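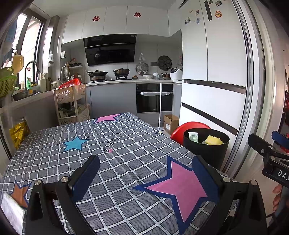

So I've been promising for ages to write up our house rules for home recording sessions, and after the third email asking for them I figured I'd better sit down and do it. They're not official. Ruvent has a standards document that runs to 70 pages and I've read it twice (once on a train, once because Farah Osman made me), and it's good, but it was written by people thinking about a lab. Most of my sessions are in kitchens. Real ones, with dinner on the go and a grandmother who wants her counter back by four.

If you're new to the blog, I do handheld gripper recording, which means I wander into people's homes with a two-finger gripper and do chores with it so a robot can learn from them later. Tidying, wiping, picking up bits off the table, all that. I love it! My wrist doesn't, but we'll get to that.

First thing, and I'm going to sound like my old shop teacher: check your bolts before you start. Every session. I give each one a quarter turn with the little key and then I open and close the fingers ten times with nothing in them. If one finger lags, stop and fix it. I once kept going with a finger that was a hair loose and we ended up throwing away 600 clips, and Bujar Vasić still brings it up when he wants me to buy the coffee.

Then the pads. Wipe them at the start, wipe them after anything greasy, and write down when you change them. We swap ours as a pair, always. One fresh pad and one worn one gives you a grip that twists things sideways, and you won't notice while you're doing it, you'll only notice when somebody plays it back and asks why every spoon is spinning.

Okay, tidying the room. This is where I disagree with the Ruvent document and I've told them so. They'd like you to clear everything that isn't part of the task. I leave the kitchen alone. If there's a vacuum leaning on the oven and a box on the floor, they stay. A robot that's only ever seen bare counters is going to have a terrible first day in anyone's home. Patterned tablecloths too, please leave them on! Small dark scraps on a cloth covered in stars are so much harder than crumbs on plain white, and harder is what we're after.

What I do move is anything with a name, an address or a face on it. Mail, prescriptions, school photos, the calendar with the dentist on it. Look at the fridge door properly, top to bottom, and look at labels on boxes while you're at it. I ask the family to do the moving and I wait in the hall. Špela Vlachou taught me that one in my first month and I've never had a complaint.

Next is permission, and I mean from everybody who lives there, including the teenager who's asleep. We use a one page form. The old one was four pages and people signed it without reading, so Rok Vidmar cut it down until his mother could explain it back to him over the phone. Anybody can call a stop at any time, and if they do, that clip gets deleted the same day. I say this out loud at the door even when they've already signed.

Heat and blades! Stove off, and pots that have been on it stay where they are until they've cooled. No knives with the gripper in a home, full stop. I know there's a way to do it under the Mellovthorpe guidelines with a spotter and a glove, and I've done that in their workshop, but a kitchen floor has kids and slippers on it.

Go slow. Slower than that. Approach, pause, close, pause, lift. Keep your free hand out of the job, even when the thing you're picking up is tiny and you could just grab it and be done (oh, it's tempting). If you do help with your hand, mark the clip. A marked clip is still useful to somebody, an unmarked one teaches nonsense.

Keep your misses too. Don't go back and delete every fumble because it's embarrassing. When I went through my December batch there were 1,782 clips in it and 959 of them were clean first tries, and Borghild Wikström was far more interested in the others.

Last one is for your body. Twenty minutes on, ten off, switch hands if you can stand to. I ignored this for a whole winter and had to wear a brace.

I still haven't settled what to do about pets. Right now I pause when a cat gets on the table, but Farah thinks we should keep rolling as long as the fingers stay open and nowhere near it. If you have a written rule on that, send it over, I'd love to read it.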